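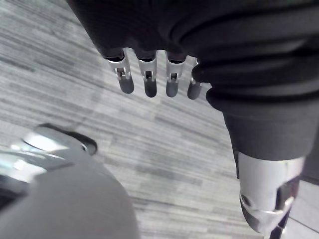 Fingers down, sleeves on, staring at carpet. Wrist cam life 🤖

1/ OK so a few of you asked what I've been up to since the move to Skudstead, and the answer is sleeves. Fabric sleeves on robot arms! I have a result I'm pretty happy with and I'm going to ramble about it for a few posts.

2/ Background: we train our policies from wrist cameras, and wrist cameras see the robot itself constantly. The other hand wanders in, a big gray blur sits in the corner, and the network is happy to learn from all of it. We wanted to know how much it was leaning on the look of its own arms.

3/ Wai-kit Cheng had the idea of covering the arms in plain black cloth and leaving the fingers out. My idea was a fancy segmentation mask in software. His took an afternoon. Mine took most of a month and I'm still a little sore about it.

4/ Setup, for the people who like setups: 500 demos, two-handed pick and place, same operators the whole way through. Half with sleeves on, half bare. Then 200 test runs per policy, and we swapped the arm covering at test time to see what broke.

5/ The bare-arm policy fell apart when we put sleeves on it. Success went down to 9 percent (ouch). It would reach out fine and then sort of hover, like it had lost track of where its other hand was.

6/ The sleeve-trained policy, tested on bare arms it had never seen: 77 percent. I reran that one before I told anybody because I figured I'd loaded the wrong checkpoint. Nope, same thing again.

7/ My best guess is that black matte cloth is kind of boring to look at, so the network ends up paying attention to the fingertips and whatever's near them. The folds move around from run to run too, which probably works like free augmentation. Pak-hei Chou thinks it's mostly the folds. We have a bet going, loser buys lunch.

8/ Another one, with the gray fingertips sticking out under the hem and a black cable off on the carpet:

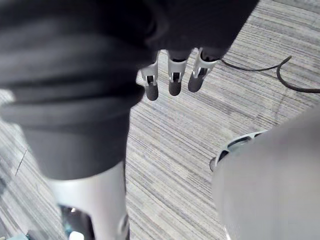 9/ Stuff that still bugs me

One kind of carpet. One kind of cloth. And our tasks are all slow, so I have no clue if this holds up when the arms are really moving. The cloth also bunches up near the joints, and I'd like a version that fits better without losing all the wrinkles (if Pak-hei's right we need those).

10/ Next up is patterned fabric, which is the test that should settle the lunch bet. Planning to have those runs finished in April and I'll post the numbers either way, even if I'm the one buying.

11/ If you've tried covering your arms with anything, paint, tape, socks, whatever, please reply! I'd especially love to hear from people with three or more cameras, cause we only looked at the wrist views.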